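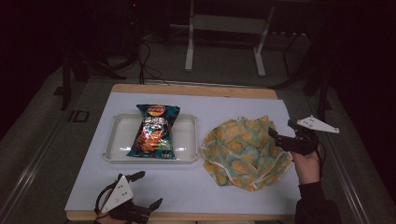

Boat hire at small harbours: who rents and what goes wrong
Project report, second year, Tourism and Leisure
Marcelino Fagundes
Handed in 2025-12-21

What I set out to do

The question was whether small day-boat hire firms lose bookings because of how they explain their terms. Not price, not weather. Just the wording — deposit, fuel, who is allowed to steer, what happens if it blows up rough and you come back early.

Started wider than that. The first plan had skippered trips and week-long charters in it too but my supervisor said cut it, so I cut it. Glad now.

Where

Two harbours, Drovham and Skoltholm. Drovham is the busier one, a proper slipway, visitor pontoon, café. Skoltholm is mostly moorings and one hire hut with a bell on the door. I was at both in July, mornings mainly, as the hirers are back out on the water by lunch and don't want to talk.

Fontes runs the hire at Drovham. Small open motorboats and a couple of day sailers. Zendau has the hut at Skoltholm, motorboats only. Both let me look through their enquiry records with names taken off, which was generous, and both asked me not to print prices so I haven't.

Method

461 enquiries across both firms for the month. An enquiry = phone, email or someone walking up and asking. I put each one in a spreadsheet with: how it came in, size of party, what they asked first, booked or not. Where the firm had noted a reason for not booking I copied it in as written.

Also 17 short interviews with people on the pontoon. Five questions, a few minutes each. Did not record them, wrote notes straight after. Some of my notes are hard to read which is my own fault.

I did plan a postal survey to 500 past customers. Didn't happen. Fontes could not share addresses and fair enough. I should have asked in spring before writing it into the proposal.

What I found

Deposit comes up first more than anything else, at both places. People don't mind paying one. What they mind is not knowing when it comes back, or what counts as damage. A scuffed fender? A lost kill cord? Neither firm's sheet said, at the time.

Fuel next. Zendau hires out with a full tank and charges for what you use, Fontes includes it. Both work. But at Skoltholm people kept asking what a "normal" day would come to and the answer changed depending who was in the hut.

Licences. Plenty of people thought they needed one and gave up before asking properly. Two of the people I interviewed had walked past the Drovham hut the year before for that exact reason. That is a small number and I'm not building anything on it, but it matches what the staff said.

Weather cancellations — fewer complaints than I expected. Both firms ring the night before if it looks bad and people seem happy with a phone call. Email was worse, people dont read it on holiday.

Walk-ups book more than emailers. Obvious maybe. Standing next to the boat helps.

Problems with the work

One month only, and a school holiday one at the end. Two firms. The "reason" column is whatever the staff member felt like typing, so "changed mind" could be anything. Skoltholm had a gap in the phone log when the hut was being painted and I left those days out entirely.

Also I can't show that wording causes a lost booking. I can show that people ask about it and then some of them go away.

Suggestions to the firms

One page, large print, by the door and on the website. Deposit and return date at the top. List of what is charged for if lost. A worked fuel cost for a half day and a full day. One line on licences, in the first paragraph and not the last.

Fontes has already redone thier sheet. Zendau is waiting until the boats are back in the water.

Still to add

Appendix A, interview questions. Appendix B, the coding sheet. Table 2 needs its headings fixing, the columns for phone and walk-up are swapped in the printed copy — go by the spreadsheet.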